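Über uns

Trindale schreibt Regeln für Roboter, die mit weichen Dingen umgehen: Tücher, Matten, Bezüge, alles, was sich falten lässt und es meistens falsch tut. Angefangen haben wir mit einem Merkblatt von einer Seite. Inzwischen umfasst unser Prüfkatalog 188 Punkte, und wir bitten dafür um Nachsicht. Mindestens drei davon sind lesenswert.

Gegründet wurde das Büro von Kalkidan Seyoum und Dagim Belay, die sich in einem Arbeitskreis über die Frage zerstritten, wann ein Tuch als »gefaltet« gilt. Der Arbeitskreis löste sich auf, die Frage blieb. Unsere Antwort steht in Abschnitt 4 und wird jeden Februar neu verhandelt, bei Kaffee und offener Tür, damit man notfalls gehen kann.

Was wir tun

Wir beraten Betriebe, die Greifarme an Textilien lassen wollen, und legen mit ihnen fest, was vor dem ersten Griff geklärt sein muss. Für die Wäscherei Abera haben wir 745 Fehlgriffe ausgewertet. In den meisten Protokollen stand als Ursache »Stoff«. Seitdem verlangt unser Katalog, dass Lage, Kanten und Abstand zum nächsten Gegenstand notiert werden, und zwar vor dem Versuch. Das Wort »Stoff« ist als Begründung nicht mehr zulässig.

Beim Verfahren Skerkira, unserem Regelwerk für gestapelte Teile, gilt außerdem:

Wer das obere Teil greifen will, muss das untere liegen lassen. Klingt banal, hat uns aber zwei Sitzungen gekostet.
Ausgefranste Kanten werden vermerkt und bleiben dran. Abschneiden ist Schummeln.
Nach 500 Durchgängen wird der Greifer geprüft, auch wenn er gerade so schön läuft. 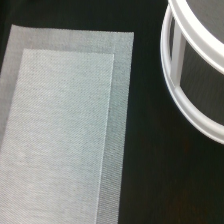
Zwei Stofflagen, versetzt gestapelt, mit Abstand zum weißen Behälter.

Mitmachen

Unser Prüfraum in Drotberg steht Mitgliedsbetrieben ab neun Uhr offen. Eigene Textilien bitte mitbringen, gern auch schwierige. Einwände gegen einzelne Regeln nehmen wir schriftlich entgegen, am liebsten mit Punktnummer. Dagim Belay liest alles und antwortet auf fast alles.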